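How do you deal with a junk drawer (or in my case a whole house of them) before a move?

Posted by lemonsoap on 25 September 2018 in Home and Moving

Hi all! Longtime reader, and I've used this site for everything from drain flies to how to fold a fitted sheet (still can't). Now I need help with small stuff.

We're leaving the house in Druvden after 29 years and moving into an apartment in the Skirkosero building, up on the hill. I've been working at it since August. The big things went better than I thought they would. The couch went to my nephew, the dining set went to the Vainio thrift store, and the piano went to a church that sent a truck for it and brought their own straps and everything. I cried a little over the piano and then I was fine.

What is killing me is the little things! Every room in this house has a drawer or a dish or a basket with keys, caps, buttons, batteries that might be good, toy bits from cereal boxes, cords, those plastic feet that go on the bottom of chairs. I sat down last night with the kitchen drawer and after a whole evening I had thrown out one dried-up glue stick. Everything else I picked up, looked at, told myself a story about, and put back.

My husband says dump it all in a bag and take the bag. My sister says dump it all in a bag and throw away the bag. I can see myself opening that bag in the new place in five years, still not knowing what the brass key goes to.

So what I'd like to know is how you make yourself decide. Also, is there some kind of order that works? Do I go room by room, or pull all the small stuff from the whole house together first? And what do you do with the things that aren't worth anything but that you'd feel terrible about? My kids are grown and keep telling me they don't want any of it, and then one of them comes over and says oh, you're not getting rid of THAT, are you.

The new kitchen has drawers but not many, and I've promised myself none of them will be a junk drawer. (Stop laughing.)

Thanks in advance, and sorry for the long post.

mudroom_mel

Oh boy, you have come to the right person. I've moved so many times I've lost track, and I've also emptied out my parents' house, which was worse than all my own moves put together. So this is going to be long, get a coffee.

First thing, pull it together from the whole house. Room by room is good for furniture and clothes and books, but with little stuff it'll fool you every time. You find a roll of tape in the kitchen and think well, we need tape. Then there's a roll in the den and we need tape. When it's all in one spot you can see that you own enough tape to wrap the car.

Second, don't do it at the drawer! Doing it at the drawer is how you ended up with one glue stick. If your hand is right over the drawer, putting a thing back is the easiest move there is. Carry the drawer to a table, put something soft down so nothing rolls or scratches, and use a low box that you can see all the way into. I like a light-colored one so small dark things show up. Deep bins are terrible for this. I once bought a big stack of those Kakari bins with the snap lids and all they did was give my junk a nicer house.

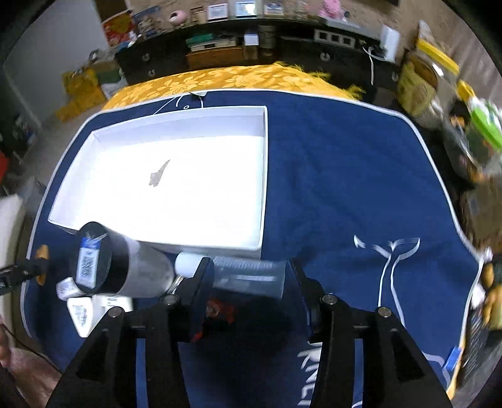 White box on the navy cloth, with a scrap of paper in it.

Then go a boxful at a time. Tip some in, deal with it, tip in some more. Don't pour the whole drawer on the table, you'll look at that mountain and go make a sandwich.

For the deciding, I only allow myself to ask where the thing is going to live. I don't ask if I might need it (I might need anything, I might need a canoe). If I can say out loud "this lives in the bathroom cabinet," it goes in a bag marked bathroom. If I start to say "well it could sort of go in the..." then it's out. Saying it out loud feels silly and it works like a charm, and if your husband is in the room he'll start doing it too.

Set a kitchen timer for 30 minutes and quit when it rings, even if you're on a roll. ESPECIALLY if you're on a roll. I get mean when I'm tired and throw out good scissors, and then the next day I'm buying scissors.

Stuff that I let go without a second look these days:

Pens that don't write on the first try
Takeout packets of anything
Cords when I can't name what they charge
Manuals (look it up online)
Lids and caps with no bottle
Loose screws in the kitchen. The garage has screws.
Keychains from places I don't remember going

Batteries and anything with a battery inside shouldn't go in the regular trash, by the way. Our town has a drop-off at the hardware store. I don't know about Druvden but somebody at your city office will.

Now the feel-terrible stuff. Get one container, and pick it BEFORE you start. Mine is a cookie tin. Whatever fits in the tin stays and you never have to explain it to anyone. Mine has a tooth (not telling you whose), a marble, a bus token, a button from my grandmother's coat, and a bunch of tiny toys that would mean nothing to you. When it's full, something has to come out before something can go in. I've had the tin since before my youngest was born and it still closes, mostly.

And the kids who come over and say not THAT? Hand it to them. Right then, in the driveway, before they get the car door shut. You will be amazed at how fast they decide.

People always ask me about keys when I start in on this, so I'll put that here too.
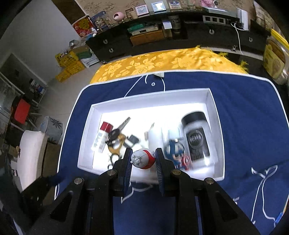
What should I do with keys when I don't know what they open?

Take them around the house one last time and try every lock, the shed and the mailbox included. Tag the ones that fit and leave those for the new owners. Any that don't fit anything can go in with scrap metal, and a lot of locksmiths will take them too. Just ask your family first about padlocks, bike locks and anything at a storage place.

I'd do that before you pack the toolbox, too. You may want a squirt of something for the shed lock, ours hadn't been opened in ages and I was sure I had the wrong key when I had the right one the whole time.

Last thing, about your promise. I'm not laughing! Well, a little. I think you should let yourself have one junk drawer, a small one, and put a divider in it. If you don't give the stuff a spot it'll find its own, and then it's on top of the microwave.

Good luck with the move and come back and tell us how it went!

gravelroad

I'm with your sister. Bag it, trash it. We moved cross-country and the box marked MISC got lost by the movers and to this day I couldn't tell you one thing that was in it. They paid us a little something for it too.

Check for cash and spare car keys first though. Car keys with the chip cost a fortune to replace.

tallgrass_and_tea

I don't fully agree with the first answer, though the timer is a great idea and I'm stealing it. My trouble with pulling everything together is that you need a place to leave it out, and when you're in the middle of a move there isn't one. We needed our table to eat on. I ended up moving the whole mess to the bed every evening and then off the bed every night, and after a few days of that I just shoved it all in a suitcase.

What worked for us was going by type. One evening was batteries, and we walked through the house and got only batteries. Another was anything for sewing. Pens and pencils was a short one and kind of fun, we tested them all on the back of an envelope while we watched TV. You never have a huge pile out and you still get to see that you have way too many of each thing. The downside is there's always a leftover bunch at the end that isn't a type of anything. We had a freezer bag of it. I'd say let yourself take that bag!

Also, for what it's worth, I know the Skirkosero building, my aunt lived there. The kitchen drawers are narrow but really deep, so measure before you buy any kind of organizer. She bought 2 and had to take both back. And see if you can get one of the storage cages in the basement. There used to be a waiting list, so I'd put your name down now and not wait till you have the keys.

The Vainio store takes buttons and craft odds and ends if you put them in a clear bag, at least ours does. They didn't want our loose silverware and they didn't want jigsaw puzzles unless the box was taped shut. Call ahead, they change what they take all the time.

lemonsoap

Thank you so much, all of you! I read the whole page out loud to my husband. He liked gravelroad's answer best, no surprise there.

I'm going to try the low box and the timer in the kitchen, and do batteries by themselves the way tallgrass_and_tea said, they seem to be in every room. I already found a cookie tin. It had sewing stuff in it, of course. And I called about the basement cage, and there are 2 people ahead of me on the list, so thank you for that tip, I had no idea they even had those.

I tried the brass key in the shed. It doesn't fit the shed.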